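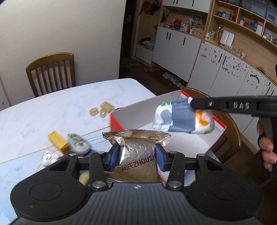

Two black grippers, one holding a foil snack bag and the other a white paper package.

Rammed earth wall panels: frequently asked questions

The questions below come up most often when architects, builders and owners contact Madent about Lestano prefabricated rammed earth panels. If yours is not covered, write to the technical desk and include a drawing if you have one.

THE MATERIAL

What is in a Lestano panel?

Clay, sand, gravel and water. The clay comes from the pit at Jireš and the sand and gravel come from quarries near our plant in Drasau. The standard mix has no cement in it. A stabilized mix with a small amount of lime is available for projects where local code or exposure calls for it.

How is a panel made?

Damp soil mix is placed in a steel form in shallow layers. Each layer is compacted with a pneumatic rammer before the next goes in. When the form is full, it is stripped and the panel goes to the drying hall. The horizontal lines on the finished face are the joints between layers.

Why prefabricate? Isn't rammed earth normally built on site?

It can be, and we have nothing against it. Site ramming needs dry weather or a large tent, a crew that knows the work, and a schedule with room in it. Prefabricated panels are made indoors all year and arrive dry, so most of the shrinkage has taken place by the time they are installed. Joints between panels are filled by hand with the same mix. On a finished wall they can still be found if you look for them.

What colors are available?

The Jireš clay gives a warm gray-brown. Three other shades are made by changing the proportion of clay and sand or by adding mineral pigment. We do not match paint chips. Soil varies from one part of the pit to the next, and two batches of the same shade will differ slightly. For one continuous wall, order all the panels together.

STRUCTURE AND WEIGHT

Are the panels load-bearing?

The thick version can be, for low buildings, if a structural engineer has designed the wall that way. The thin version is a facing and carries only its own weight. Please tell us at the inquiry stage which one you are considering. The two are priced and shipped differently, and a change after shop drawings are approved means new drawings.

How heavy are they?

The smallest facing panel weighs 792 pounds. Larger panels can weigh over 4,000 pounds and need a crane or a telehandler rated for the load. Check the floor slab and the route from the truck to the wall. Several interior projects have had to switch to smaller panels when the elevator or the door opening was measured late.

Can I cut openings after installation?

Small ones, yes. Outlets and pipe sleeves can be core drilled with a diamond bit and light pressure. Windows and doors should be formed at the plant. An opening cut on site leaves an arris that crumbles easily and is hard to repair neatly.

Can I hang things on the wall?

Light items such as picture hooks can go in with a masonry plug. Shelves, cabinets and handrails need backing. Give us the fixing points before production and we will set timber blocks or threaded inserts in the right places.

WEATHER AND MAINTENANCE

Does rain damage rammed earth?

Some erosion is normal in an unstabilized exterior wall, most of it in the first few seasons. The fine material at the surface washes back and the gravel shows more.

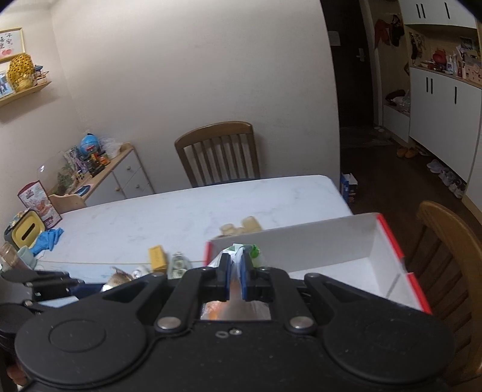
After that the rate slows down. A generous roof overhang and a raised plinth do more for the wall than any coating. We also offer erosion checks, which are thin lines of fired clay or lime mortar set into the face at regular heights. They slow the water running down and can be used as part of the design.

Should the wall be sealed?

Outside, we advise against it. Film-forming sealers trap moisture behind the surface and can cause it to flake. Inside, a casein wash or a silicate dust binder is enough to stop the surface from rubbing off on clothes. Kitchens and bathrooms need tile or another splash surface wherever water hits the wall directly.

How do I clean it?

Use a soft dry brush or a vacuum with a brush head. Do not use a wet sponge. Grease marks can be rubbed back with fine sandpaper, but try it first in a corner that is not seen.

How are chips repaired?

Each delivery includes a bag of dry mix from the same batch. Dampen the area, press in the mix with a trowel, let it firm up and scrape it level. Keep the bag somewhere dry and label it. Repairs made years later with fresh mix will be visible.

PERFORMANCE

Is rammed earth a good insulator?

No. It stores heat well and insulates poorly. In a cold climate an exterior wall needs a separate layer of insulation, either behind a facing panel or between two leaves. We have standard details for cork, wood fiber and foamed glass.

Does it help with indoor humidity?

Unsealed clay takes up moisture when the air is damp and releases it when the air is dry. The effect is useful in bedrooms, offices and archives. It does not replace ventilation, and we ask designers not to reduce the mechanical system on the strength of it.

What about fire?

The standard mix contains no combustible material. The rating of a whole wall depends on its thickness, fixings and any insulation, so ask for the test report for the build-up you intend to use.

ORDERING

Is there a minimum order?

No minimum for the standard sizes. Custom shapes, including curved panels, start at 2,000 square feet – the cost of the forms makes smaller runs hard to justify. Smaller custom orders can sometimes be combined with a larger project using the same forms.

How long does it take?

Shop drawings usually take 4 weeks from a complete set of information. Drying time depends on thickness and is given with the quote. The plant closes for form maintenance in November, and panels needed that month have to be shipped before the shutdown or after it.

Can I get samples?

Yes. Hand samples are free for architects and contractors. Full-height mock-up panels are charged, and the charge is credited if the order goes ahead. We recommend a mock-up for any exterior wall. A hand sample does not show how the layers read at a distance.

Can I visit the plant?

Visits to Drasau are by appointment. Wear closed shoes and expect dust. The pit at Jireš is not open to visitors.

Do you install?

We supply a site supervisor for the first days of installation and train the contractor's crew. Lifting, scaffolding and weather protection are arranged by the contractor. Installed panels must be kept covered along the top edge until the coping or roof is in place.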